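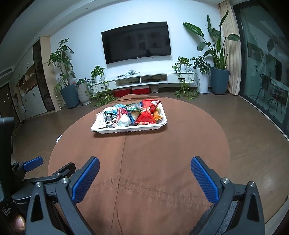

The snack tray on the round table, with the TV and the plants behind.

Clalico went over to the new ordering and restocking system in June. I've worked in the Postham office for seven years, so I've seen a few systems come and go, and this one has changed my day more than the others did.

Before, I kept a clipboard. I'd look in the cupboards after lunch, write down what was low, and phone the order through to Segers. They knew me there and would throw in a box of something if it was close to its date. Now the software places the order at 4 p.m. from what's been scanned, and I get an email telling me what's coming. Last month it covered 343 lines across the building – paper, toner, coffee, chips, cleaning gear, the lot.

Carrying and sorting is next. Tandier has the contract for that, and the plan is for robots to do the picking and putting away on two floors by the end of the year. Hicham Fawzy has moved off the loading dock to learn the maintenance side. He got a pay rise and a laptop, and he says he misses being outside. Sherif Bouzid was offered the same course and turned it down. He's gone to three days a week, which suits him with the grandkids, but it wasn't his idea to begin with.

My hours haven't changed. What I do in them has. I spend roughly 40 minutes each morning fixing things the system got wrong, mostly pack sizes. It once ordered 3000 tea bags when we wanted 300, and we're still drinking them. The rest of the morning I've picked up invoices, and I'm slower at those than I'd like.

The job is easier on my back and I don't miss the phone calls on hold. I do get fewer people stopping by my desk to ask for a favourite brand of biscuit. There's a form for that now, and I don't know who reads it.

We have a meeting with Tandier next week about the third floor.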